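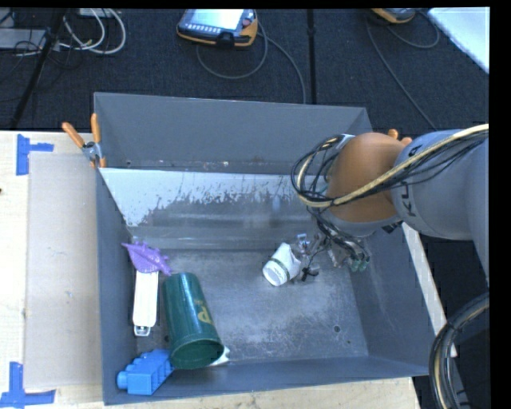

A gray metal bin on a wooden tabletop.

ESVILLE, May 24, 2023 – Basorent opens its newest guesthouse, the Belhaj, in June, and we can't wait to hand over the first keys! The house has 20 rooms, 13 of them with a balcony over the river, plus a garden cafe that serves breakfast until late morning.

"We wanted a place where families can spread out and stay a while," said manager Chaimae Bouazza.

Bookings are open now at the Basorent desk in Fleltstead.

Press contact: Selim Eren, Basorent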